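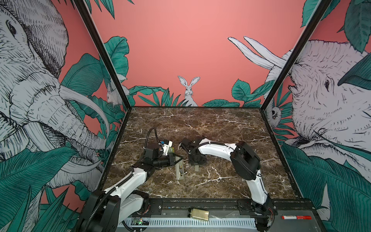 Members are invited to comment on the choice of worktop for the shared kitchen at Forside, which is due to be refitted in March. The present laminate has lifted beside the sink and the landlord has agreed to replace it with either natural stone or a hard composite. My own preference is for a dark brown marble with thin white and cream veins, as on the table in the photograph, as I believe a busy pattern of that kind would be more forgiving of crumbs than a plain black. The quotation from Destormont is £2739 for marble, including removal of the old top. Their composite is £330 less. I should be grateful for views before Sunday.
Posted by Forside_Secretary

Reply from R_Gilchrist
Thank you for the clear summary. I must register an objection to marble in a kitchen used by several households. Lemon juice and vinegar will dull the polish, and a sealer only slows staining. It does nothing for the acid. I would ask that the composite be given proper consideration.
Rhys Gilchrist

Reply from Pantry_Shelf
I do not share the previous member's concern. We have had marble at home for many years and it has a few dull patches by the kettle, which we accept. A notice asking residents to use chopping boards would be sufficient in my view.

Reply from R_Gilchrist
With respect, a private kitchen is a different matter. The notice about the oven has been on the wall since the last refit and the oven is still left dirty. I have also asked Destormont whether resealing is included. It is not.

Reply from Hob_and_Kettle
May I raise the matter of the hob? The Pryor model on the approved list needs a cut-out that leaves only 35 mm of stone at the front edge. I was advised that this is narrow for marble and that the strip could crack in handling. The same hob in composite presents no difficulty.
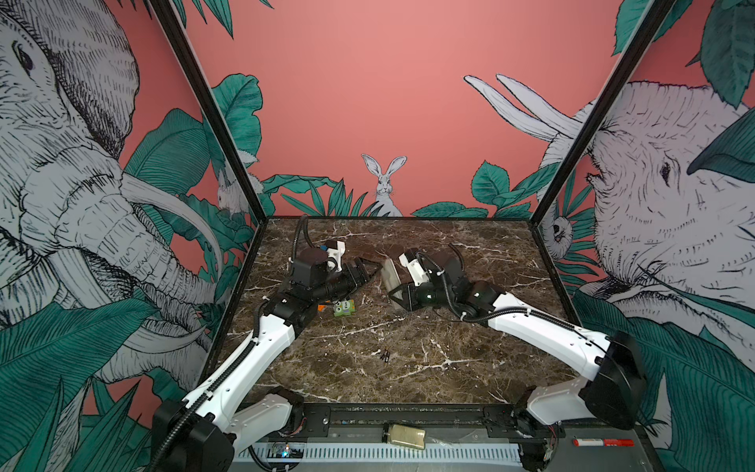 If marble is chosen, I would therefore ask that the hob be moved back or a smaller one ordered. The fitter should confirm the measurement on site before anything is cut, and the socket behind the toaster should be looked at on the same visit.

Reply from Forside_Secretary
The point about the hob is noted and I have written to the supplier. As to cleaning, the fitter recommends Fonditz stone soap, which is sold in 500 ml bottles. Vinegar sprays would have to be removed from the cupboard under the sink.

Reply from Pantry_Shelf
I would accept a smaller hob. I remain in favour of marble.

Reply from R_Gilchrist
I remain in favour of composite and ask that this be recorded.

Reply from Forside_Secretary
Both positions are recorded. The thread will stay open until Sunday at 6 pm.

9 replies
Share (2)

Related topics
Descaling the shared kettle
Oven cleaning rota: proposed changes
Fridge shelves and labelling
Extractor filter replacement

Contact the moderators | Copyright Forside Residents' Forum | Back to top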